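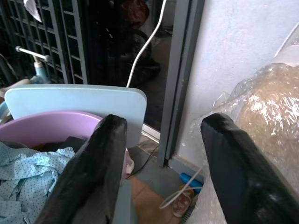 Wrist cam, gripper open, lilac basin with the dotted cloth.

Arnstead Robotics Club, laundry pickup set
README, last edit 04/01/2025

Student project, wrist cam only. 609 clips, 181 labelled so far. Gorazd Ristić did the labels, Marites Sarmiento the sync script. Colour is not corrected, dont bother asking.

Folders: raw, labelled, scrap. Names go home_task_try.

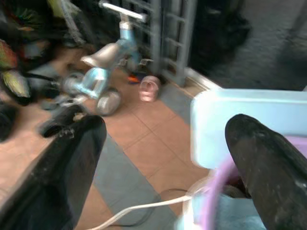
Blurry frames stay in. If you want them out, set the blur cutoff to 200 in the Prultine config and re-run. Takes 5 minutes on the club laptop.

To do: rest of the labels, fix the tray / basin mixup, licence file. Test split is definately not final.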